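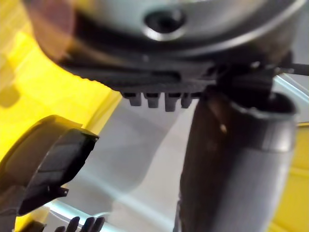

A product claim is a sentence that wants you to spend money, and this week we read a few of them slowly. The vocabulary is small. "Precision," "engineered," "professional grade" and "tested" cover most of it, and none of them has to mean very much. Look at the row of dark rectangular teeth hanging under the ribbed strip. A copywriter could call them precision teeth by lunchtime, and you would have no way to argue, as the word comes with no measurement attached. They are dark, they are rectangular, and they hang in a row. Anything past that needs a source, and I'd like you to get into the habit of asking for it.

Home | Syllabus | Readings | Handouts | Contact
Print this page | E-mail this page

Consumer Writing 3005
Handout 5: Claims, Tests and Other Soft Words
Natnael Workneh
Last revised 18 Aug 2020

1. What "tested" leaves out

Our first text is the leaflet for the Prider, a folding step stool. It says the stool was "tested to 2000 uses." Most of you underlined the number in the reading exercise. I would have underlined "to." Tested to 2000 uses could mean the stool was still fine at that point and the lab went home. It could also mean that it fell apart there. The leaflet doesn't say which, and it doesn't say what a use was. Did a person stand on it? How heavy a person? Was it opened and closed each time, or left open?

Kalkidan Dinsa's objection in class was that a leaflet has limited room. Fair enough, but this one found room for three adjectives in front of "hinge."

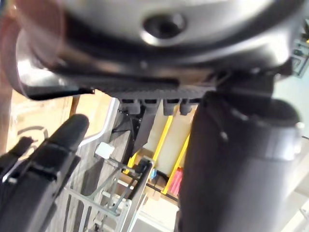 The second leaflet, for the Vodix desk lamp, also gives 2000, this time in hours. Put the two side by side and they seem to support each other, as if 2000 were some recognized standard of sturdiness. It's a round number. Round numbers are often where a test was planned to stop, and a planned stop tells you about the budget as much as the lamp. I don't say the figure is false. I say we've been given very little to go on, and that the layout (large type, a shield, a check mark) is doing work the sentence can't do.

2. Comparisons with one end missing

"Lasts longer." "Dries faster." "Now stronger." A comparison needs two things, and these have one. Grukotport sells a floor cleaner that is "up to twice as effective." Twice as effective as what? Water? The previous bottle? And "up to" makes any result from nothing to double perfectly consistent with the label.

When you meet one of these, write in the missing half yourself and see how the sentence sounds. "Up to twice as effective as plain water" is a much duller bottle.

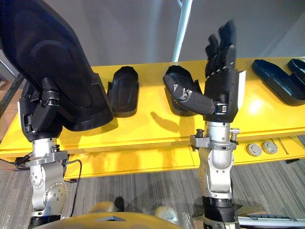

Toivo Kauppinen's course reader is kinder to this kind of wording than I am. He argues that buyers learn to discount it, so little harm is done. Perhaps. I have seen no good evidence that people discount it by the right amount, and companies keep paying for it.

3. Borrowed authority

The Najafi blender was "developed with experts." We aren't told their field, or whether they approved of the result. An expert who attended one meeting and disliked everything would satisfy the sentence.
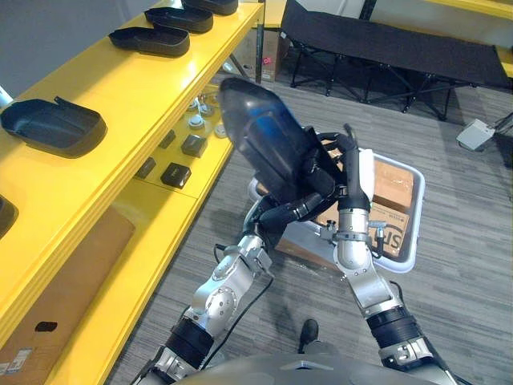
Does a named expert make a claim reliable?

A name helps only because it gives you something to check. Look for what the person said, whether it was published, and who paid for it. If the name leads nowhere, treat the claim as you would an anonymous one.

For next session

Bring one label from your own kitchen or bathroom. Copy the claim exactly, including any small print that goes with the asterisk. Under it, write what would have to be true for the claim to be false. If you can't come up with anything, hand that in too, with a paragraph on why. Tsion Birhane is collecting the September papers; late ones go in my mailbox.

This site uses cookies to remember your settings. Accept | More information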